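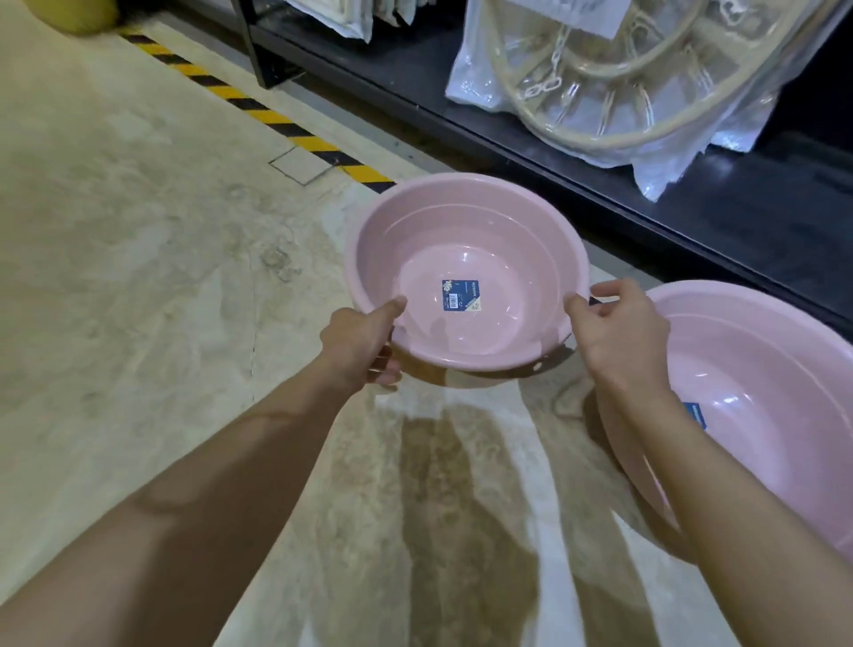

The last ironmonger in Wanside shut in January, and the town has been in mourning ever since, mostly people who hadn't been inside for years. I include myself. I signed the petition, along with 515 others, and if each of us had bought a mop we might have had something to save.

I miss it all the same. It sold screws singly. You could take in a dead tap washer wrapped in a tissue and be handed its twin, with a look that suggested you had let the tap down. The replacement is a retail park on the Ongart road, where washers come in packets of 17 and the person in the apron has been told about paint.

What bothers me is the talk of "convenience". I drove to Ongart last month for a plug chain. The trip took most of a morning, and the car park machine wanted a photograph of my number plate and my views on the service. The chain was the wrong length. It is still on the kitchen windowsill, being convenient.

The council says the high street must now offer "experiences". We have had a consultation, to which up to 2,000 households were invited, and the favourite idea is a place to drink coffee near the other places to drink coffee. I like coffee. I can't fix a gutter with it.

My own modest proposal is that the empty shop be let cheaply to anyone willing to sell string. They needn't be cheerful. The old lot weren't, and we loved them – late, and from a distance, but we did.

Comments

Ulis
They did string by the yard and the rope was out the back. 12/09/2022

gutterpress
Bus 151 goes to Ongart but doesn't stop at the retail park. Ask me how I know.

Zerkholm exile
We lost ours years ago. It's a nail bar, so you can still get nails.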